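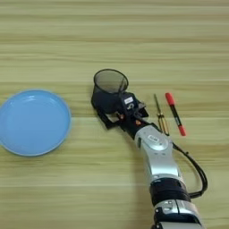

Section 4: Your First Batch of Dinosaur Pretzels

By now you have unpacked the Onevetti stand mixer, washed the parts, and found somewhere to put the box, which you will keep for years. This section walks you through one batch of soft pretzels shaped like dinosaurs. My nephew Archie Rankin requested them for a party and then ate only the tails, so adjust your hopes accordingly.

Before you start

Read the steps all the way through once. Set out the dough hook, the large bowl and two baking sheets lined with parchment. You want your kitchen at 68 degrees or a little warmer. If yours is colder, the dough will still rise, but you may be up past bedtime waiting for it.

Making the dough

1. Lock the bowl onto the base by turning it clockwise until it clicks. If it doesn't click, turn it back and try again. Swearing is optional.

2. Add 1 1/2 cups of warm water, one tablespoon of sugar and one packet of yeast. Wait until it looks foamy, five minutes or so.

3. Add four cups of flour, two teaspoons of salt and four tablespoons of melted butter.

4. Lower the head and lock it. Start on speed 1.

CAUTION: Do not start on speed 4. The flour will leave the bowl and you will be finding it in November.

5. When there is no dry flour left, go up to speed 2 and knead for six minutes. The dough should pull away from the sides and feel like an earlobe.

NOTE: If the mixer begins to walk across the counter, it isn't broken. Turn it off, wipe the rubber feet with a damp cloth, and start again.

6. Cover the bowl and let the dough double in size. Allow an hour.

Shaping the dinosaurs

7. Divide the dough into eight pieces. For each dinosaur, roll one piece into a rope that is fat in the middle and skinny at both ends. One end is the neck. The other is the tail. They will look the same until you add a head, so pick a side and commit.

8. Pinch four stubby legs from the underside. Fraser Gunn, who tested this section with his twins, gave up on legs after the second one and called the rest sea monsters. The twins accepted this.

9. For spikes, snip along the back with clean kitchen scissors held at a slant.

CAUTION: Children love this step. Give them the blunt scissors and do the necks yourself.

Boiling and baking

10. Heat the oven to 425. Bring eight cups of water to a boil and slowly stir in 1/2 cup of baking soda. It will fizz up, so use a deep pot.

11. Boil each dinosaur for 30 seconds, lift it out with a slotted spoon, and set it on the parchment. Brush with beaten egg and sprinkle with coarse salt.

CAUTION: This step is for grown-ups, including grown-ups who have been told they can't have a turn with the scissors.

12. Bake 12 to 15 minutes, until deep brown. Cool on a rack.

NOTE: Heads fall off. Reattach with a toothpick, and tell whoever gets that one about the toothpick.

Cleaning the dough hook is covered in Section 5. Do it tonight. Dried dough sets like grout.

Related sections
Section 3: Washing and Fitting the Attachments
Section 5: Cleaning the Dough Hook
Section 6: Frosting Without Tears
Lulach Oat Bars for Lunch Boxes
MacKinnon Shortbread, Big Batch
Bukville Bake Sale: What Sold and What Came Home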